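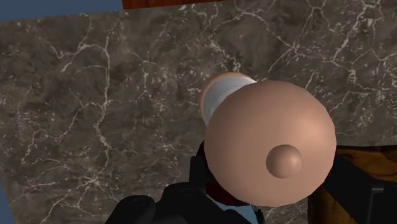

Cooking With the Lid On: Energy Use in Shared Student Kitchens

Final report, Household Energy project course
Supervisor: Reinhold Grube
Submitted 31 Dec 2021

1. Background

The Pinholm residence hall has shared kitchens on every floor. Electricity is included in the rent, so residents never see a bill for what they cook. Our group wanted to know how much of the kitchen electricity goes to boiling water and simmering food, and whether small changes in habit would lower it. The hall office had already replaced the refrigerators and the ceiling lights, and the stoves were the next item on its list. We were asked to look at use before any money was spent on new equipment.

The course handout suggested a study of the whole building. We did not have enough meters for that, so we limited the work to one kitchen and a set of bench tests.

2. Method

The work had two parts. In the first part we put a plug-in Danko meter on a portable electric hot plate and heated measured amounts of water in the same steel pot. Each test used 12 cups of cold tap water and stopped when the water reached a full boil. We ran the test with the lid on and with the lid off, and let the pot and the plate cool to room temperature between runs. The kitchen window was kept closed.

In the second part we asked residents to fill in a short paper diary for one week in June. The diary asked what they cooked, which burner they used, how long it was on, and whether the pot was covered. We received 60 usable diaries. Diaries with fewer than four days filled in were left out. The entries listed 823 separate uses of the stove.

3. Results of the bench tests

Covered pots reached a boil sooner in every run and used less electricity. The gap was small at the start, when the water was still cool, and grew as the water got hotter. This fits what we read about heat loss: most of it happens through evaporation at the surface, and evaporation speeds up as the temperature rises.

Simmering showed a larger difference than boiling. With the lid on, the plate could be turned down to its second setting and the water kept bubbling. Without the lid, the same setting let the water go still within a few minutes and we had to turn it back up.

We also tried a lid that was one size too large for the pot. It sat unevenly and steam came out on one side. The result fell between the covered and uncovered runs. We only did this test twice and do not draw much from it.

4. Results of the diaries

Of the stove uses recorded, 501 were for boiling or simmering. The rest were mostly frying, where a lid is often not wanted. Pasta was the most common meal, followed by rice and soup. Rice was almost always covered. Pasta was usually uncovered, including while the water was heating up.

Several residents wrote in the comments that they could not find a lid that fit. When we checked the cupboards we found that the lids were stored in a separate drawer from the pots, and some pots had no matching lid at all. Others wrote that they left the lid off to keep the pot from boiling over. One person said they had never thought about it.

Electric kettles were used less than we expected. The kitchen has one kettle and it is often in another room.

5. Problems

The diaries depend on people writing things down at the time, and some were clearly filled in at the end of the week. Times were mostly rounded to five minutes. The hot plate is also not the same as the built-in stoves, so our meter readings should not be used to estimate the bill for the hall.

One of our early tests had to be thrown out when the meter was reset by accident. After that we wrote down the reading every two minutes.

6. Recommendations

Store each lid with its pot. Buy lids for the pots that lack them, in the sizes listed in the appendix. Put a second kettle in each kitchen and label it with the floor number. Post a short note by the stove about heating pasta water covered and taking the lid off when the pasta goes in.

We do not recommend new stoves on the basis of this study. A group working at the Titerby hall next term could repeat the diary with the same form, which is attached.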